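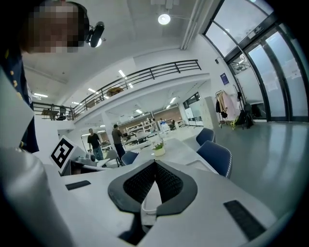
White body, black pads, marker card up front. Long table and the shelves behind.

Ferkeo hand gripper kit – 7 weeks in

Bought the kit in January for a build in our shared shop. Paid full price, no discount, 300 plus shipping. Short version: good kit, bad manual, worse screws.

What I wanted: something I hold in my hand, do the job a few times, then get the arm to copy it. Didn't want to design a gripper from scratch. Been there, took all summer, broke anyway.

Assembly. Box says one evening. Took me three. There are 41 screws and two lengths that look the same until one pokes through the shell. Sort them first. Damián Saavedra built his the week after mine and put the long ones in a jar lid, finished before dinner. The printed manual skips the finger linkage completely, you need the PDF.

Shell is nice. Clean edges, no creaking when you squeeze. White shows every greasy thumbprint, wipes off ok. The mount in the middle has a thick rubber rim and a mesh panel – mesh collects lint like crazy, I go over it with an old toothbrush.

Grip pads: fine so far. Mine came with one corner lifting, bit of glue, done. Would of liked a spare set in the box.

Marker card. Stands up on the body, leans back a little. Print it on stiff stock, the paper one they give you curls. First tries were junk becuase of that, tracking jumped all over. Second card from Mirta Salinas on heavy matte, no trouble after.

Weight is my main gripe. 19 minutes and my wrist is done. Javiera Benítez has smaller hands and can't reach the trigger properly without shifting her grip. No adjustment for that. Should be.

Support: wrote to them about a missing bracket, got one in the mail, no arguing. Points for that.

Compared with the Likton one I borrowed – Likton is lighter, but the fingers flex on anything heavier than a mug. I'd take the Ferkeo.

4 out of 5. Loses one for the trigger and the screws. Would buy again, used if you can find it.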